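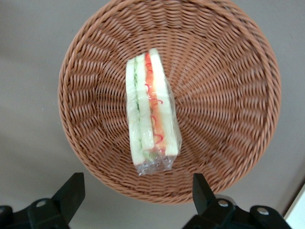 Home | Reviews | Kitchen | Table | Storage | About | Contact

Sedano Round Wicker Basket: two months of bread, fruit and lunches

By Roya Khosravi
6 January 2020

I don't trust baskets. Every one I have owned started out on the table and ended up on top of the fridge with dead batteries in it. So when my sister-in-law Golnar Talebi told me the Sedano was "the one you'll keep," I bought it mostly to prove her wrong.

The shop page made a lot of claims. Hand finished. Food safe. Holds its shape for life. Whose life, it didn't say. It also used the word "artisan" three times before it got around to the size, and the size was given only as "medium." I have bought a medium sweater that would fit a mailbox, so this told me nothing.

What you get is a plain round basket in a reddish-brown wicker, with a thick rolled rim and a floor woven out from the center in ridges, like a slow pinwheel. No liner, no lid, and in my box no care card either, though the page promised one. I wrote to the seller about that and got a cheerful reply that did not contain a care card.

The rim

This is the best part and I'll say so. On cheap baskets the rim is where things go wrong. An end works loose, it snags your sleeve, and six weeks later you are picking bits out of the butter. I've lifted this one by the edge every day, often with one hand while holding a phone in the other, and so far nothing has come up. It doesn't creak much. My old Asadi bread basket sounded like a ship.

The floor

I'm less happy here. Those ridges look good in the shop and they do keep food from sliding around, but they collect everything. Bread crumbs go down between the strands and stay there. Sesame seeds are worse. Turning it over the sink and slapping the bottom gets most of them out. For the rest I use a dry pastry brush, a thing I had not planned on owning for this purpose.

The ridges also mean nothing tall stands up straight. A wrapped sandwich will lie there happily enough. A small jar leans. I tried it with a cup of dip in the middle and crackers around it, over the holidays in December, and had to put a saucer under the cup to keep it level. After that, why not just use a plate?

What I use it for now

Mostly lunches. I make sandwiches in the morning, the soft white kind with the crusts off that my kids will eat without a discussion, wrap them in plastic and drop them in the basket on the counter. People grab one on the way out. For that job it's very good. The sides keep things together, you can see at a glance what's left, and the film keeps crumbs out of the weave, so the pastry brush stays in the drawer.

I would not put unwrapped sandwiches straight on the wicker, whatever the page says about food safe. I couldn't find out what the finish is, and anything with a wet filling is going to find those gaps. Use a cloth or keep them wrapped.

Fruit is fine if it's round and firm. Grapes are a mistake. Rolls are fine with a napkin underneath, and if you need a napkin underneath then you may feel, as I did, that you've bought a frame for a napkin.

Cleaning

Wipe with a damp cloth, dry it right away. I soaked a corner of the old Asadi once and it was never the same, so I haven't tried it with this one and I can't tell you how it would hold up. One splash of salad dressing left a faint dark spot near the rim that I can find and guests can't.

Compared with the others

The Valtura wire basket is easier to clean and uglier, and small things fall through it. The Zisance has a lid and a cotton liner you can wash, and costs more than I think any basket should. If you serve a lot of bare bread, pay for the Zisance anyway or wait for a sale. If you want something to stop wrapped lunches and apples from wandering around the counter, the Sedano does it and looks nice while it's at it.

"For life" I can't judge after 2 months. The seller's page shows 700 ratings, nearly all of them five stars and a suspicious number posted the week people got it. Ask them again next winter.

Golnar wants it noted that it is still on the counter and there are no batteries in it. Noted.

Rating: 3 out of 5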